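Grullar Conservation Workshop
Notebook: Textiles and Small Objects
Entry date: 13 September 2019
Entered by: Merle Sheehan
Read by: Ataahua Ormsby

Subject: Sorting and short-term storage of beaded items, household jewelry

Purpose

This entry records the sorting of a household group of jewelry and hair accessories, carried out in the bedroom where the pieces are kept. The work belongs to the Pullum household storage study. The study concerns ordinary pieces in daily use, and none of the items has been valued or given an accession number. The group is recorded under sheet 353.

The question for this session was whether strung pieces of mixed kinds can share one shallow tray without tangling, or whether the tray needs dividers. The entry from February recommended dividers in all cases. A. Ormsby has asked that the recommendation be looked at again for small groups, where dividers take up a good part of the usable space.

Working surface

The bed was used as the working surface. A fitted sheet gives enough grip that a dropped bead does not travel far, and a soft surface is kinder to a pearl than a desk top. The drawback is that the mattress gives under any weight placed near the tray, and the tray tilts toward it. Items with a round section will then move to the low side. Colleagues repeating this work should put a flat board under the tray. The Dunstan board is large enough and should be signed out before leaving the workshop.

A patterned sheet is not ideal for finding small parts. The sheet here has a small rose-pink floral print on pale pink, and a pink bead lying on it would be easy to overlook. A plain sheet in a dark color is preferred for any piece with a weak thread.

Procedure

Pieces are lifted one at a time and held so that they hang freely. A strand that hangs straight can be checked for gaps, exposed thread and twisted sections before it is laid down. Strands are lowered end first and allowed to settle in a loose coil. They are not to be dropped in from above or pushed into place with a fingertip.

The longer strands are placed on one side of the tray and the shorter bracelets on the other. Rigid pieces go wherever they will lie flat. Hair bands are to be kept apart from beadwork, as elastic fabric picks up loose fibers and holds them against the thread. 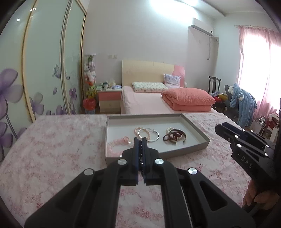

Sheet 353. Gray tray on the bed, with one dark beaded bracelet held over the bed.

Observations

The left side of the tray is satisfactory. The pale pink bead necklace is loosely coiled, and its bow-like ribbon clasp is at the top of the coil, where it can be reached without disturbing the beads. This is the arrangement the procedure asks for.

The strand of pink pearls is less well placed. It partly overlaps the silver bangle, and the two should be separated. Metal resting against pearls is the most common cause of surface wear noted in this study so far, and it is easily avoided. The bangle should have a corner of its own.

The right side is not acceptable as it stands. The white pearl bracelet, the dark red beaded bracelet and the dark brown hair band are tangled together, with the band curving around the group. The band ought not to be in the tray at all under the procedure given above. M.S. takes responsibility for this point. The instruction on hair bands was written into the draft procedure but was left off the working card.

The tray itself is suitable. It is shallow, the rims are low, and every piece in it can be reached from the side. The pale interior makes the dark beads easy to see. It is less helpful with the white pearls, and a liner in a middle gray should be tried.

Comment from A. Ormsby

"I would not return to dividers on the strength of this. The two faults are a matter of placement. A removable liner with a shallow fold down the center would keep the groups apart and cost very little. Please try the Flurkau felt before ordering anything new. I would also like the hair accessories moved to a pouch, and the pouch kept out of the tray."

Reply, M.S.: Agreed. The felt sheds slightly when first cut, so it will be brushed on both sides and left overnight before use.

Storage location

The room has a tall wardrobe with sliding doors, and the household has offered a shelf in it for the trial. A closed wardrobe is suitable in that it keeps off dust and daylight. The tray should not be placed beneath hanging clothes, where a sleeve or hem may catch on a clasp when a garment is taken out. Shelf height has still to be measured.

Actions

Add the hair band instruction to the working card. (M.S.)
Cut and brush a felt liner to the inside dimensions of the tray. (M.S.)
Provide a small cloth pouch for hair accessories. (A.O.)
Sign out the Dunstan board for the next visit.
Measure the wardrobe shelf and confirm with the household that it may be used.
Amend the February recommendation only after the felt liner has been tried with the same pieces.

Open point: whether the ribbon clasp should be stored tied or loose. The present entry makes no recommendation. To be raised with A.O. when the liner is fitted.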